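Keeping the Landline: Home Telephones in Skundthorpe

Student project report
Peninah Lukumay and Jhonatan Valderrama

Summary

We looked at why some households in Skundthorpe still pay for a landline when everyone in the home also has a cell phone. We handed out a short paper survey in 3 neighborhoods and got 183 forms back. Four were blank or could not be read, which left 179. We also did nine longer interviews. The most common reason for keeping the line was that other people already had the number. Cost was the most common reason for thinking about dropping it.

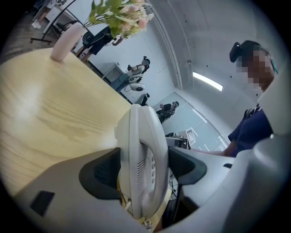
Department of Communication and Community Studies, Harmont College

1. Background

Skundthorpe is on the river below Harmont and gets its phone service from one main provider, Walta. Cell coverage is good on the hill and poor near the water. The newer houses are mostly on the hill. Many of the older houses, including the ones on the Hyun Street side, have a wall jack in the kitchen or the front hall.

Our first idea was to study how people choose a cell phone plan. When we tried out the questions on relatives, several of them wanted to talk about the house phone instead, so we changed the topic in January and rewrote the survey.

2. Questions

We wanted to find out who still has a landline, what they use it for, and whether they expect to have one in the future. We also wanted to know if poor cell coverage near the river made a difference. We expected that it would be the main reason.

3. Method

The survey was one page, printed on both sides. We left copies at the library, the laundromat and two churches, and we took the rest door to door in the early evening. Each form had a space for the neighborhood but not for a name. People who were willing to talk longer could write a phone number at the bottom and tear that strip off, so it was kept apart from their answers.

The interviews were done in people's homes or at the library. We took notes by hand and typed them up the same night. Peninah did most of the interviews and Jhonatan entered the survey forms into a spreadsheet. We each checked a part of the other's work. A few forms had two boxes marked where we had asked for one, and we counted the first box only.

4. Results

More than half of the households that answered had a working landline. That is higher than we expected, but people with a landline may have been more interested in filling out the form.

Among those with a line, the reason marked most often was "People have this number." Doctors, schools and older family members were the people named. Emergency calls came next. Poor cell coverage was marked less often than either one, even near the river. Several people there told us they just stand by the upstairs window.

A good number of people said the line came as part of a package with their internet, and they did not know what it cost on its own. Some had no telephone plugged into it. We had not planned for this answer and had to decide whether to count it as a working landline. We counted it. 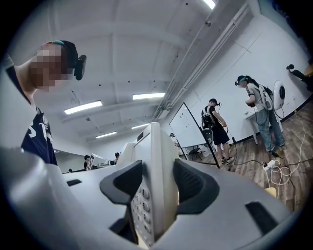 Gray buttons, set in two short columns.

The interviews gave us more detail about daily use. One woman calls her sister every morning and likes a phone she can hold against her shoulder while she cooks. A retired bus driver said he answers the house phone only after the second ring, because the sales calls hang up by then. Two people kept the telephone in the hall and had a chair next to it. Both said that calls were shorter now than when their children lived at home.

People who had dropped their landline did not say they missed it much. What they did bring up was the trouble of changing the number on forms and accounts. One man was still getting his old number read back to him at the pharmacy a long time after it was shut off.

5. Problems with the study

The sample was not random. We got few answers from renters, and the form was only in English. We should have asked about package deals as a separate question. We also did not ask people's ages, which our instructor pointed out, and we now think this was the biggest gap. Nine interviews is a small number, and most were with people who had time during the day.

6. What we would do next

We would repeat the survey with a question on age and one on whether the home is rented. It would also be useful to ask Walta what notice it gives customers when older wiring is replaced, as three people we interviewed were unsure if their phone would still work in a power outage. We wrote to the Walta office but did not get an answer before the report was due.

Thanks to the Skundthorpe library for letting us use the back table.

Related projects
Bus Stop Shelters on the Harmont Line
Who Reads the Church Bulletin?
Mailboxes and Package Theft near Hyun Street
Community Notice Boards: A Short Count

Department of Communication and Community Studies, Harmont College | Contact the department office | Student work remains the copyright of its authors | Back to top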